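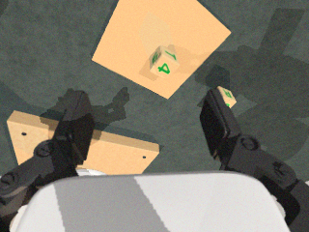

Pestwood flood basin and the compulsory purchase letters

marshend
Posted 31 August 2021
Has anyone else on the lower side of Pestwood had the second letter? Mine says the council "intends to seek powers" over the back gardens for the flood basin, and there's a map with a red line through my shed. The first letter, in February, said gardens would not be affected. I'd like to know which one I'm meant to believe.

tallow_72
Same letter here. Same map, only the line goes through my neighbour's kitchen. I rang the number on it and got a recorded message telling me to read the letter.

Culvert
I'll be the unpopular one. The basin has to go somewhere, and the bottom of Pestwood is where the water ends up. My mother's ground floor has flooded 2 times. If losing the end of a garden stops that, I'd sign tomorrow.

marshend
Fine, but it isn't the end of your garden, is it? And where is the evidence it stops anything? Korletey did the modelling and all we've been shown is a summary. It says the basin protects 200 homes. Which 200? There isn't a list.

oldweir
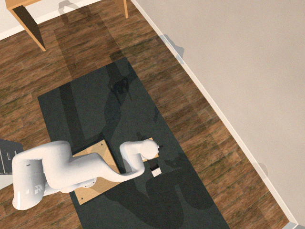
The Korletey summary bothers me as well. I read it through and the rainfall it uses is from before the Carnitz estate was built, so all that tarmac uphill is missing from the sums. A computer model can look very convincing. The robot arm up there is computer-drawn, shiny white links and wooden floorboards included, and you could half take it for real, which tells you nothing about whether the thing would work. Ask for the full report and the inputs. I have, and I'm still waiting.

Culvert
You can't say the model is wrong just because you haven't seen it.

oldweir
I'm saying I don't know whether it's right. Neither do you.

pip_in_the_lane
Went to the drop-in at the Grerel hall. Lots of display boards, very few answers. I asked what they'd pay for the land and was told it would be "fair". I asked who decides what's fair and got handed a leaflet.
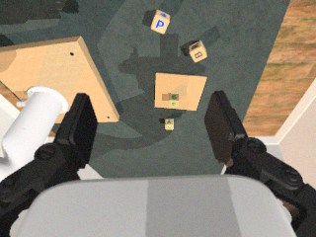

Computer render, open gripper

tallow_72
The leaflet has the basin at 900 square metres. The map key says 972. Small difference unless it's your kitchen.

Culvert
That could be the bank around it. I do agree they should explain it though.

marshend
They can explain it in writing. I'm not agreeing to a survey until I've seen the full report, and I'd suggest nobody else signs the access form either. Read the bit on the back about "associated works" first.

pip_in_the_lane
Too late, I signed mine. Does anyone know if you can withdraw it?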